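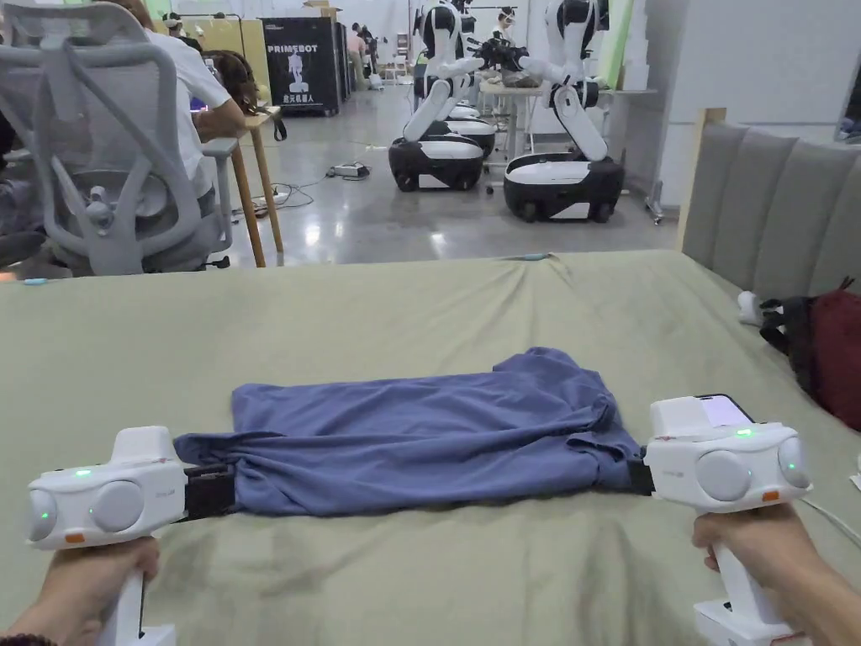
Folding a T-shirt consistently depends more on the surface than on the folder. I came to this after a winter of trying to get my shirt drawer under control, during which I folded on a kitchen table, an ironing board, a desk and finally a bed. The bed won, with reservations. Its main fault is in the photo, where the sage-green sheet is creased well before it reaches the shirt, and a blue-violet T-shirt folded into a long rectangle has bunched near both ends, where it is being held. A soft surface passes its wrinkles on to whatever lies on it, and a grip at two points does the rest.

This post covers the long-rectangle fold, the surface, and the drawer. Shirts only. Pants are a separate problem and I have not solved them.

## The drawer

The constraint is the drawer, so I will start with it. Mine is the second one down in a Grulier dresser, bought used, with a cracked runner on the left that I have waxed twice. The inside is deep enough to stand a folded shirt on its edge, with a finger's width to spare at the top. That clearance sets the final height of the fold. Everything before it is arithmetic.

If you have a shallower drawer, fold once more and accept a thicker packet. If you have a deeper one, you can skip the last fold, although the packet will slump. I have tried it in the bottom drawer and the shirts leaned over within a day or so of any being taken out.

Shelves behave differently. On a shelf the packets lie flat in a stack, height does not matter, and the only dimension worth controlling is width.

## The surface

The test surfaces, in the order I tried them:

- **Kitchen table.** Flat and hard, a good working height. The finish is slick enough that a light jersey slides when you pull the far edge. Also needs to be cleared and wiped first.
- **Ironing board.** Too narrow. The sleeves hang off both sides and drag the body with them.
- **Desk.** Same as the table, but smaller.
- **Bed, with a duvet.** Useless. The shirt sinks, and the center fold ends up wherever the low point of the duvet is.
- **Bed, duvet off, sheet only.** Good. The cotton holds the shirt in place while you work on the opposite side, and there is room for a sorted pile at each end.

The last of these has a condition attached, and it is that the sheet has to be pulled tight first. A fitted sheet with tired elastic will not stay tight. I now tuck a flat sheet over the top and smooth it from the middle toward the edges with a forearm. It takes less time than complaining about the result.

Height is the remaining problem. A bed is low, and anyone of average height will be bending at the waist for the entire load. I kneel on a cushion. Rangi Pearce, who has folded more laundry than anyone else I know and is unimpressed by the whole subject, stands and does not seem to mind.

## The fold

I use a plain long-rectangle fold. There are faster ones, including the pinch-and-flip that everybody has seen on video, but the fast ones locate the creases by feel and mine came out at different widths every time.

1. Lay the shirt face down with the collar away from you. Smooth it from the collar to the hem.
2. Bring one side in, with the crease running from the middle of the shoulder straight down to the hem. The sleeve will now point across the body.
3. Turn the sleeve back on itself so that it lies inside the new edge.
4. Repeat with the other side. You should have a long rectangle with the collar at one end.
5. Flatten with the palm, working outward.
6. Fold the hem end up to a little below the collar.
7. Fold again in halves or thirds, depending on the drawer.

Step 3 is where most of mine went wrong. A sleeve that is not turned back far enough works its way out past the edge when the shirt is lifted or shifted. It is a small flap and it is harmless, except that in an upright row it catches on the next shirt and pulls it up out of the drawer. If a sleeve edge is standing up at the end of step 4, open that side and redo it. Poking it in from outside only buries a lump.

Step 5 is the one people leave out. Air held between the layers keeps the packet springy, and a springy packet does not stand.

## Moving the shirt

At some point between steps 4 and 6 you will probably want to turn the rectangle or slide it closer. There are two ways to do this badly and one that is fine.

Lifting from one end is bad for obvious reasons. Holding both ends and lifting is better, but the material gathers at each grip and the middle sags, so the shirt has to be flattened again once it is down. If you do pick it up by the ends, keep a light, even tension along its length until it is back on the surface, and hold all of the layers. Holding only the top one shears the fold.

The method that is fine is to slide both hands under, palms up, at the one-third points. It looks fussy. It leaves nothing to correct.

## Fabric

Weight matters more than fiber content, at least for the shirts I own.

Heavy cotton holds a crease from the palm alone and stands up in the drawer like a paperback. It also takes up the most room. I have two shirts in this class and they go at the ends of the row, where they work as bookends.

Medium jersey is most of the drawer. It wrinkles easily and forgives easily. Fold it soon after it comes out of the dryer and step 5 is nearly automatic. Leave it in the basket overnight and you are pressing out other people's creases – those of the towel on top of it, mainly.

Thin jersey and anything with stretch will not hold an edge. I roll these. The roll starts from the long rectangle, so steps 1 through 5 are the same, and it sits in the row without complaint if there is something firm on either side.

I tried a folding board for a month in October. It was a Drilov, three hinged panels, and it did produce identical widths. It also had to live somewhere, and it was sized for shirts larger than mine, so the sleeves were always folded in too little. I gave it to Rangi, who uses it under a plant.

## Sorting before folding

A bed gives you space on both sides of the work, and that space should be assigned before you start. I put unfolded shirts at the foot, finished packets at the pillow end, and anything that is not a shirt on the floor in the basket. Bags, loose socks and whatever else has been put down on the bed that day get moved off first. They migrate inward. I have folded a sock into a shirt more than once and found it in the spring.

Turn everything right side out during sorting. Doing it at the folding stage breaks the rhythm and, more to the point, drags the tightened sheet around with each shirt.

## Loading the drawer

Packets go in with the rounded fold up and the open edges down. Reversed, the layers spread at the top and each shirt becomes slightly wider than its neighbor allows.

Fill from the back. A row that is too loose falls over and a row that is too tight re-wrinkles everything in it, so leave enough slack to get a flat hand in at the front. When the row gets loose midweek, I push a Calledora shoebox lid in behind it, on edge. It is ugly and cannot be seen with the drawer closed.

I order by weight and ignore color. Ordering by color looks better for one wash cycle, and then you have thin shirts side by side with nothing holding them up.

## Open items

The runner on the left still sticks in damp weather. Wax has stopped helping and I will probably replace the pair.

Long sleeves are not settled either. Turning the sleeve down along the body in step 3 works, but it puts four layers on each side and two in the middle, and the packet rocks. Crossing both sleeves over the back spreads the bulk and makes the center thick. I am using the first method for now and keeping those shirts on the shelf, where rocking does not matter much.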